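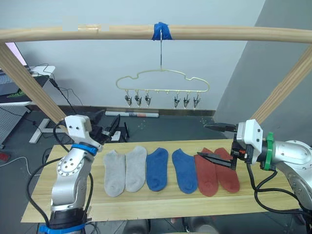 How to test whether a robot can do your laundry yet

Sooner or later someone will tell you that machines can handle the washing now. They will have a video. What follows is a test you can run on any pair of arms you have access to, using socks. It takes a morning, or in our case most of October.

What you need

Six ankle socks in three colours, two of each. A board to lay them on. A hanger with clips, hung over the board where both arms can reach it. A person with a notebook and a forgiving nature.

Step 1. Lay the socks out flat in a row, pairs together, toes towards you. Yes, this is most of the job, and you have just done it. Write that down. Rosalba Gatti, who keeps our scores, files it under "human assistance" and will not be argued with.

Step 2. Ask for one sock, on one clip. The grip is the easy part. A sock lying flat has very little to get hold of, but open fingers coming down from above can usually pinch up a fold. The clip is harder: it has to be held open while the sock goes in, and it swings.

Step 3. Ask for its partner, on the next clip along. Let the pair overlap a little on the board, as ours do at the red end. Overlapping socks like to travel together, and you want to know whether the machine notices.

Step 4. Do the rest without touching anything. Sit on your hands if necessary. Tiago Ramalho has ruined 3 good runs by straightening a heel.

Scoring

One point for each sock hanging from a clip, and one more for each pair hung side by side. A sock on the floor scores nothing. Time the whole thing, then time yourself.

Our best full run took 11 minutes. Róisín Keane did it in under one, while on the phone.

So, can they do it yet? They can do socks, on a good day, if you put them out nicely first. For a basket of tangled washing, keep your own arms free. Duvet covers are on a separate page, once we have calmed down.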